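Plika: a word list of kitchen and household sayings
README for the second release
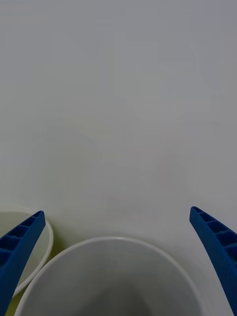 Adebayo Osagie wrote to us in May that the first release was lovely to read but a misery to sort, as half the sayings were filed under their first word, and so many of them begin with "the" or "a". He was quite right, and we have spent a good many evenings putting it straight.

What you will find in the folder

Plika is a collection of 2,495 sayings that people use at home: over the washing up, at the table, when the milk has boiled over or a visitor has stayed too long. They were sent in by post and email, mostly from Mamalham and the villages along the river, and we have kept the spelling of whoever sent them. If your gran said "summat" then it says "summat" here, and we hope you'll leave it so.

sayings.csv is the main file, one saying to a line
variants.csv holds 647 other versions of sayings in the main file (a different animal, a different pudding, that sort of thing)
places.csv lists the places named by senders
notes.txt is a long ramble about where things came from, and well worth a cup of tea

Columns in sayings.csv

id: a number that will never change, even if we fix the wording
saying: the words as sent
keyword: the word we sort by now, usually the main noun
meaning: what the sender told us it means, left empty if they didn't say
place: where they heard it, which may not be where they live
heard_from: mother, neighbour, workmate and so on, never a name

Things to be careful about

The meanings are what people told us, and people disagree, sometimes quite fiercely. Where two senders gave different meanings we've kept both, with a semicolon between them. There is far more here about bread and weather than about anything else, and very little from anyone under 21, so please don't take it as a fair picture of how everyone talks. A few of the sayings are rude. They carry an r in the last column, so you can take them out before using the list with children.

Changes since the first release

Sorted by keyword (thank you, Adebayo)
Added 500 sayings from the Woldegiorgis notebooks, typed up with the family's kind permission
Mended the apostrophes, which had gone to question marks in the Koteck export

Using it

You are welcome to copy, print, and share the list, so long as you say it came from Plika. Corrections are always gladly received. Do quote the id when you write, and tell us where you heard your version.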